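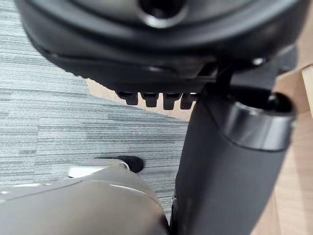

Abb. 4: Blick der Handkamera unter die Sitzschale, Greifer links unten, rechts davon die Säule mit Chromring.

4 Anfahrt an den Bürostuhl (Aufgabe "Drindgate")

Gilt für Robotik-AG, Arm Nutberg, Softwarestand März. Wer noch mit dem alten Skript arbeitet: erst Kapitel 2 lesen, dann hier weiter. Fragen zum Arm an Nikola Kurek, Fragen zur Wertung an Lizelle Shezi.

4.1 Vorbereiten

1. Stuhl auf die Markierung stellen. Rollen blockieren (Keile, liegen im Volico-Koffer).
2. Sitz ganz nach oben, Rückenlehne zur Wand.
3. Armbasis ausrichten, Abstand zur Säule roughly nach Augenmaß, Feinabgleich kommt später.
4. Kabel hinten am Arm entlangführen, nicht unter dem Stuhl durch. Zweimal schon passiert, zweimal Stecker raus.
5. Not-Aus testen. Jedesmal. Auch wenn die Gruppe davor gesagt hat, der geht.

Achtung: Ab jetzt keine Hände unter den Sitz. Wer was umstellen will, sagt "Halt" und wartet, bis der Arm steht.

4.2 Kamera prüfen

1. Vorschau öffnen, Ansicht "Hand".
2. Arm von Hand in die Startpose "unten" fahren, Tempo 20 %.
3. Bild mit Abb. 4 vergleichen. Wichtig sind die vier kleinen schwarzen Zähne unter der Mechanikplatte und der Chromring oben an der Säule. Beides muss drauf sein.
4. Helligkeit: schwarz auf schwarz, deshalb Belichtung hoch, bis sich die Kante der Sitzschale sauber absetzt. Chromring darf dabei glänzen, aber nicht komplett ausreißen.
5. Pose speichern unter Gruppenname plus Nummer. Bitte keine Umlaute im Dateinamen, das Skript kann die nicht.

Hinweis: Greifer ist in dieser Pose groß und unscharf im Bild. Fokus nicht nachstellen, der sitzt auf der Säule.

4.3 Anfahren

1. Zielpunkt in der Vorschau anklicken: Säule, ein Stück unterhalb vom Ring. Nicht den Ring selbst, die Spiegelungen bringen die Erkennung durcheinander.
2. Vorschau der Bahn abspielen. Geht die Bahn durch den Halter oder Hebel rechts neben den Zähnen -> abbrechen, Pose 4.2 neu.
3. Start drücken, Finger am Not-Aus lassen.
4. Zwischen Greifer und Säule muss bis zum Stopp ein Streifen Teppich zu sehen sein. Kein Streifen mehr = zu nah, zurück auf Schritt 1.
5. Bei Stopp: Werte ins Protokoll, Versuch nummerieren. Pro Gruppe 11 Versuche, Abbrüche zählen mit.

Vorsicht: Die schwarze Fingerkuppe nicht gegen die Metallteile unterm Sitz fahren. Ersatz dauert, und die zwei aus dem Tănase-Satz passen nur mit Adapter.

4.4 Wenns klemmt

Fehler 216: Ziel verloren. Meist Licht. Rollo runter, Schritt 4.2 nochmal.
Arm zittert vor dem Stopp: Tempo runter. Hilft das nicht, Schrauben an der Basis nachziehn.
Vorschau schwarz: Ansicht steht auf "Raum", umschalten auf "Hand".
Speichern geht nicht: Stick voll. Alte Läufe auf den AG-Rechner schieben, nicht löschen!!

4.5 Abbauen

1. Arm in Parkpose, warten bis die Lampe aus ist.
2. Strom aus, dann erst Kabel ziehen.
3. Keile zurück in den Koffer.
4. Protokoll abgeben bei Lizelle, auch halb ausgefüllte. Weiter mit Kapitel 5, Greifkraft einstellen.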